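Woollies wanted again at Tatemberg hall

The warm clothes swap at Tatemberg hall is back for another March, and if last year's queue down the steps is anything to go by, it's well worth getting there early with your bags. The swap passed on 600 jumpers, hats, gloves and pairs of thick socks last time round, and there was still a good heap left over for the Lestura night shelter, which was very glad of them.

The rules are the same as ever, and very easy ones. Bring up to seven things, clean and dry please, and take home as many as you brought. If you have nothing to bring you are still very welcome, and there's a 40p tin by the door for tea (the biscuits are from Orlandini's bakery again, including the almond ones that went so fast!). Children's sizes are always short, so do have a rummage in the back of the wardrobe for anything they've outgrown.

Darker things get a proper look-over under the good lamp before they go out on the rails, as it's so easy to miss a moth hole in black. Doors open at 3pm, and the Lakberg bus stops right outside.

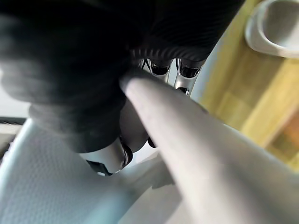

Lestura Local News, Issue 40, page 3

Soft black fabric with a ribbed band. Bags for the swap can be left in the hall porch on any morning before the day.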